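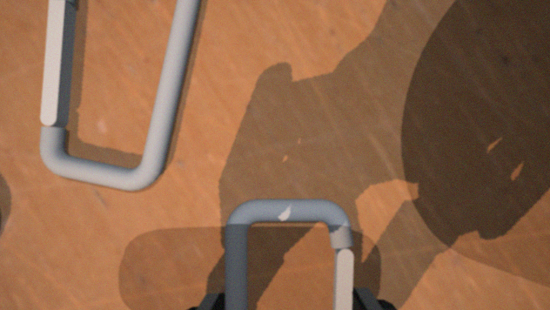
hetby
400 sim demos of the pipe handle task, policy still goes for the wrong arm. Sleeve side vs bare side. Wrist view only. Ideas?

skedley_2
are you randomizing yaw? the two handles are nearly opposite ways round there. if every demo looks like that it just memorizes it

hetby
yaw yes but only 2 presets. lazy I know

varma
Shadows are your problem imo. Half the wood is dark. Turn them off, recollect

skedley_2
disagree, real bench has shadows. vary the light, dont kill it

varma
for a first pass tho? get it working then add them back

stendel
3 light positions + full random yaw, same teleop script. no need to toss the old set

hetby
ok trying that Monday, will post teh numbers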